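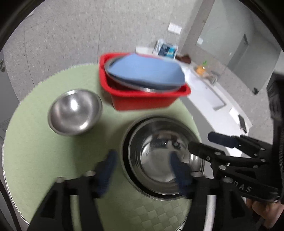 Ristthorpe_Fikri
Nested steel bowls jam when the wall angles match too closely. The rims meet before the bases do and a film of water seals the gap. My two large ones sit one inside the other with a dark crescent of space down one side, and that offset is what I aim for. The small deep bowl is kept apart from them. Shelf clearance is 115 mm, so stacking is unavoidable.

Golob231
Disagree. Offset stacking puts the load on one point of the rim. Put a sheet of kitchen paper between them and centre the inner bowl.

T. Sotomayor
Paper holds damp. I tried it in October and got spotting on 4 bowls. Dry them fully, then stack bare.

Golob231
Spotting is hard water, not paper. What is your supply like?

T. Sotomayor
Hard. The bowls without paper stayed clean on the same supply.

Ristthorpe_Fikri
No paper here either. For a stuck pair: cold water in the inner bowl, outer one stood in warm. Do not lever the rim with a knife.

Golob231
Agreed on the knife.

Last updated: October, 1146 views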